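26 February 2020

We've had the arm at Itden since January, and my job title has grown by 2 words, neither of which came with money. I used to sort parts. Now I watch parts get sorted, and step in when they don't.

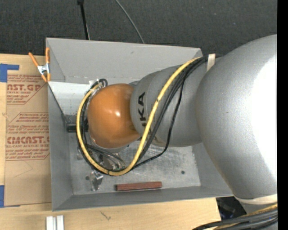
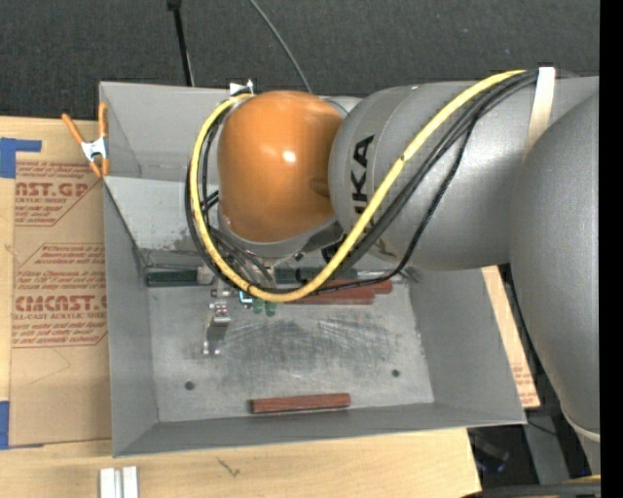 ## What I do all day now

Mostly I look into a grey bin. I've also become oddly possessive about the orange clamp on its rim, which is mine to check every morning.

Lucrezia Bassi, who did the old bench with me for years, got moved to scheduling and says her wrists have never felt better. Mine too, to be fair. My neck is another matter.

## The numbers, such as they are

Management wants nearly 700 pieces a shift. We're at 68. I could do that before smoko, but I also used to complain the whole time, and the arm has yet to say a word.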